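Speaker notes: "House Rules for the Cell, or How We Learned to Write Things Down"
Obed Bonsu, Prestgate
Slot is 25 minutes. Try to leave five for questions. You never do.

OPENING

Say hello. Thank Wanpen Saithong for the invitation and for moving the talk out of the slot right before lunch.

Ask for a show of hands: who has a written procedure for their pick-and-place station? Keep your hand up if you've read it this year. Keep your hand up if you wrote it. Wait for the laugh. If there is no laugh, go on anyway, they will warm up around the part with the tape.

Tell them what the talk covers. We run small bin-to-table jobs at Prestgate, one product in, one product out, and our rule book for that had grown to 126 rules. I read all of them over one long weekend in February. Nineteen contradicted each other. Four were about a coffee machine we no longer own. Rule 101 said "See Rule 101."

THE PROBLEM WITH RULES

Rules get written the afternoon after something goes wrong, by the person most annoyed about it. So you get a lot of detail about one bad day and nothing about the other days. We had half a page on what to do if a box lands upside down on the conveyor. We had no line at all on how the gripper should sit before a run starts.

Our first real decision was to throw out everything that didn't answer one of two questions. Where does a thing go? What state is the tool in when nobody is telling it to do anything? Everything else went into a folder called Una, named after a cat, and it can stay there.

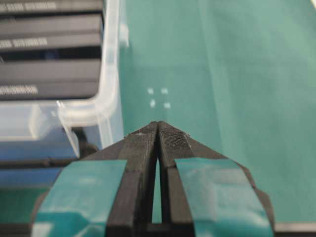 Start with the tool, then. Rule 1 in the new book says fingers closed or nearly closed whenever the arm is waiting. Open fingers catch on bin rims. They catch on sleeves too, and the sleeve usually has an arm in it. We argued over "nearly" for most of a morning. I wanted a number. Chalerm Sukprasert wanted the word, on the grounds that a number would need a gauge, and the gauge would need a drawer, and the drawer would need a rule. The word stayed.

Rule 2 is cleaning. Wipe the fingertips at the start of every shift. If you can see dust, you are already behind. People will tell you dust doesn't matter at this scale, and most of the time they're right, and then one day a box slides and you spend an afternoon blaming the software.

Rule 3 is tape. If you wrap a finger, you wrap its partner the same way, and you write down which roll it came from. Wrinkled edges get redone. (Pause here. This is the most controversial thing in the talk. Somebody always wants to discuss tape.)

BINS

Slow down in this part, you rush it every time.

Clear bins look like the sensible choice and we use plenty of them. You can see the stock from across the room. So can the camera, more or less, along with every reflection the ceiling has to offer. The old book said "use clear bins." The new book says that if you use clear bins, check the view under the lights you work under, from the height the arm works at. We had checked ours from a chair.

Second point on bins: one kind of item per bin, faced the same way. Flestero, our label software, will happily print you a label for a mixed bin. It printed 935 of them before we found the setting.

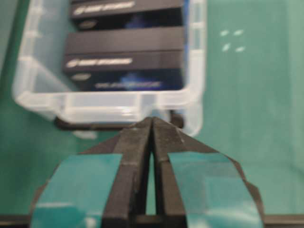

Melaniia Sydorenko objected to this at the dry run, and she gave me leave to read her objection out. Her view was that facing every item the same way is a rule for the robot's comfort, and that the people filling the bins had been asked to do extra work so a machine could have an easier day. If the rule stayed, she said, the time it takes should go on the filler's sheet and count as work. She also asked why the rule was in the robot section at all, when no robot had ever been known to read it.

She was right on both counts. The rule moved to the loading section, and the time is on the sheet. Give the audience a second with that one. Then say that a good half of our automation rules were chores for people wearing a robot costume, and that finding them was the most useful part of the whole rewrite.

MARKS ON THE TABLE

A place to put something should be visible to a person who has never seen the program. That is the whole of Rule 7, and it replaced a page and a half of coordinates. If the only record of the drop spot is in a file, then the day the file is wrong, everyone stands there with opinions. Our way is four small white marks at the corners of a square, with nothing inside it until the part arrives. It costs a few cents. Anyone walking by can tell whether the spot is clear, and a new hire needs no training in what a square is.
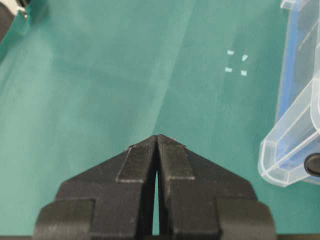

Clearance is where I lose friends. Bukola Anozie wrote our first draft and put every container a full forearm from the drop spot, without saying whose forearm. We tried it with hers and with Chalerm's and got two different tables. The version we kept says that the bin and the drop spot must have bare work surface between them, and that the arm has to be able to wait beside the bin without touching it. With a setup like the one on the screen, you check that by looking for the band of green between the right finger and the container. If you see green, go ahead. If you have to lean over and squint, move the bin.

Note to self: somebody will ask about colored mats. Say any plain color that isn't the color of your product. Do not get drawn into the mat story from Klinhom.

WHO OWNS THE BOOK

Each rule now has a name next to it and a date when it dies unless that person renews it. We got this from the milk. Since the change we have let 31 rules lapse, and the only complaint was from me, about one of mine.

Changes go on paper at the station first and get typed up later. If a change hasn't been typed up in two weeks, it comes down. Expect a groan from anyone who runs a document system. Let them groan.

QUESTIONS

Likely ones: Does this replace the safety assessment? No. Say it twice. House rules sit on top of the formal assessment and never loosen it.

How long is the new book? Two sheets, both sides. The old one ran to 1831 lines, and yes, I counted, it was that kind of weekend.

Can we have a copy? Yes, see Wanpen at the back. Leave the tape page out unless they ask.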